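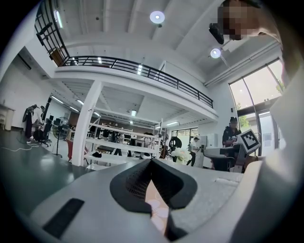
5/24/25 – Naddale, ground floor. Hand-held collection, fourth set.

Target for the set is 800 usable demonstrations over four tasks. We had 400 in the bag before this morning, so halfway. Did 136 more before stopping, which is fewer than I wanted but the rejects were low.

Tasks are the same as in March: cup to saucer, lid onto tub, fold cloth once, pick block out of tray. The first two are nearly finished. The cloth is slow. People take two or three tries to get hold of a corner and we agreed to keep those tries in, as long as the fold gets done in the end. Silviu Gavrilă's view is that the policy learnt nothing about recovery from the last set because we had thrown every fumble away. I think he's right. The March model would close on air next to the cloth and then carry on as if it was holding something.

Start of day

Charged both grippers overnight. Gripper B came up with its clock behind again. Reset it against the laptop, then did the usual open-close three times at the start of the recording so the finger width can be lined up with the video afterwards. Please do this every time, even after a short break. Two recordings from the last set had to be dropped because the opening signal drifted and there was nothing to line it up with.

Mapping pass next. Slow walk round the table, marker board in view, then up and down, then a loop back to the start. First map failed. Second one held. I moved too fast on the first and turned on the spot, and the tracking doesn't like that. Step sideways while you turn. The lens is wide enough that it sees most of the room, which helps when the table itself is plain.

Redo the map if anybody shifts the table or the marker board. We got caught by this once already: the board had been nudged by a hand's width and a run of recordings came out with the height wrong.

Recording

Session one was lid onto tub, me operating. No trouble. Kept each demonstration short and started from a different height and side each time. I notice that I drift back to the same starting place when I get tired, so I've put numbers on tape along the table edge and draw one from a cup before each go.

Session two was cloth, Silviu operating. He holds the gripper lower than I do and his wrist turns more. Good for variety, but he went past what the arm can reach on a few of them. The Dreler script picks these out after processing, so no need to stop him during the session. Those will come off the total.

Changed the finger pads on gripper A between sessions. The old ones had gone smooth at the tips and the cloth was sliding. Spares are in the Broller box, second drawer. There is one pair left, so I have ordered more.

Processing

Ran the morning's files through at lunch. Tracking lost on four, all of them cloth, all when the gripper was close down over the fabric and tilted. Same thing as before. Going to try a patterned mat under the cloth next time to give it more to hold on to. Not sure about this as the mat then ends up in the training pictures, and we'd need a second mat, or none, for half of them.

Faces are blurred at export as usual. Checked a handful by eye.

Silviu wants to train a first model once we reach 700, without waiting for the full set, mainly to see whether keeping the fumbles makes any difference on the cloth. Fine by me. It would tell us whether to spend the last of the set on cloth or share it out evenly.

To do

– Patterned mat, plus a plain one of the same size
– Fix clock on gripper B properly, or swap the board (ask Gavrilă which version we have)
– Re-tape the table edge, numbers 3 and 7 have peeled
– Block task: need other trays, we have only used the one
– Write down the map settings that worked, they are still only on my laptop
– Copy today's files to the second disk before clearing the cards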